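## How to budget for hand-tracking gear without fooling yourself

Start with the job, and write it down in one sentence. Ours was sorting and handling paper forms, the task Zilatton wanted an arm to learn. If you can't write that sentence, stop shopping.

Next, ask each vendor for a full price. Gisov quoted us a wristband set and left out spare straps, cables and calibration. Lemlem Wako asked three times before those showed up — $2000 more. 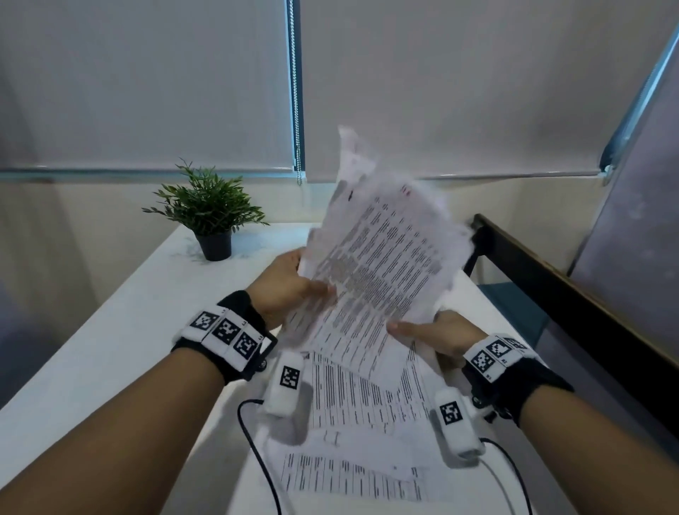 Then price the hours. A vendor demo lasts 7 minutes and uses one crisp sheet. Your people will handle stacks of paper for whole shifts, so run your own trial with your own forms before you sign. We ask for 100 recordings and throw out any where the markers can't be read. Count what's left and divide the cost by that number.

Hold back 30 percent for repairs and repeat sessions. Tolera Derese thinks that's too much. I've yet to see a project finish under it.

Last, get the return terms in writing. "We'll work with you" isn't a term. Zeleke gave us a date in May and a named contact, and they got the order — for one set, to start.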